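Inside the tuning of the Prosetti 2

Prosetti's second wired headphone was tuned at the company's bench in Akstead over one winter. The engineer responsible agreed to go through the decisions, on the condition that the driver supplier stayed out of it.

The first model measured 32 ohms and so does this one. "We tried a 300 ohm coil in November. It had slightly lower distortion in the bass, but a phone could not drive it to a useful level."

Most of the work went into the region below 145 Hz, where pad seal dominates. "A pair of glasses costs you several decibels down there. We softened the foam and gave up a little isolation." 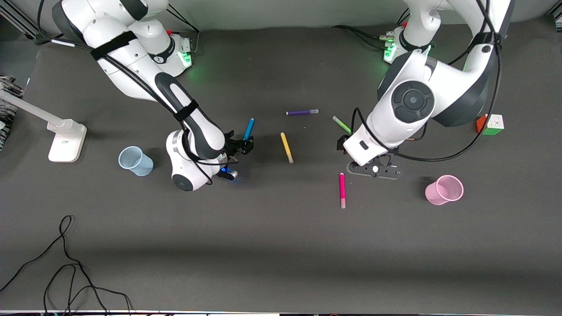
Cable and connectors

The cable detaches at both cups. Cangate, which makes the sockets, wanted a locking collar – Prosetti refused. "If someone steps on the cable, I want it to come out."

Against the Babalola closed-back, the obvious rival at this price, the engineer concedes the treble. "Theirs is smoother above the vocal range. Ours has a narrow peak that we could reduce with damping but not remove."

A balanced cable will be sold separately. Replacement pads are already in stock.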